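About Hellell

Hellell is a small language school on the second floor of the old Nägeli building, across from the Istov streetcar stop. We teach German and English to adults in the evening and on Saturday mornings. Most of our students work during the day, and the timetable is built with that in mind.

The school was started by Johanna Plattner, who had taught night classes for the city for nine years and wanted smaller groups. She rented one room and ran two courses in it, both for beginners. Lorenz Hofstetter joined the following August to take over the English side. They still teach, and between them they cover seven of the weekly classes.

We moved into our present rooms on 12 October 2019. There are four classrooms, an office, and a kitchen that students may use before class and during the break. The street door is locked at 7 p.m., so please ring the bell marked Fivumen, which is the name of the company that owns the building. The elevator stops at our floor.

How we teach

Groups have between five and ten students. A course runs for 21 evenings, one evening a week, with a short written test at the halfway point and a spoken one at the end. Neither test is graded for anyone but you. If you need a certificate of attendance for an employer, ask at the office and it will be ready by the next class.

New students meet a teacher for twenty minutes before they sign up. We talk, you read a short text, and we suggest a level. You can change groups in the first three weeks if the level is wrong. After that we will try to find you a place, but it depends on who else is moving.

We use one textbook per level and a good deal of our own material, mostly letters, forms, phone calls and other things people have to deal with at work or at the doctor's. Homework takes an hour a week.

Fees

A full course costs 300 francs, textbook not included. Payment is due before the second evening. It can be split into two parts if you tell us when you register.

Library

The shelves in the hallway hold 2631 books and readers, sorted by level with colored tape on the spine. Current students can borrow three at a time for a month. Returned books go in the crate by the office door.

The office is open Monday through Thursday from 3 p.m. to 7 p.m.

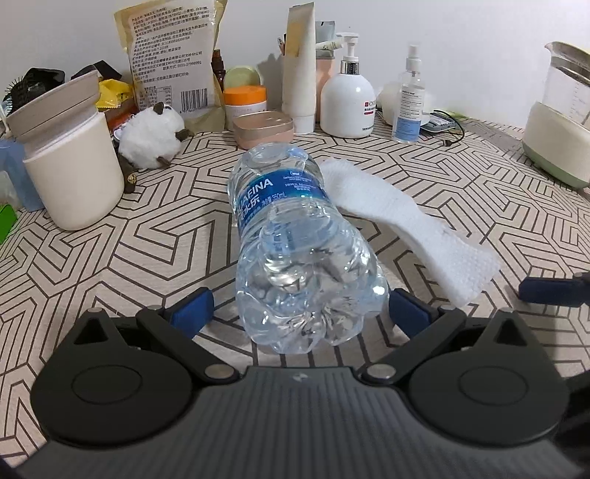
Can I join a course after it has started?

You can join up to the third evening if the group still has a free place, and the fee is reduced by the evenings you missed.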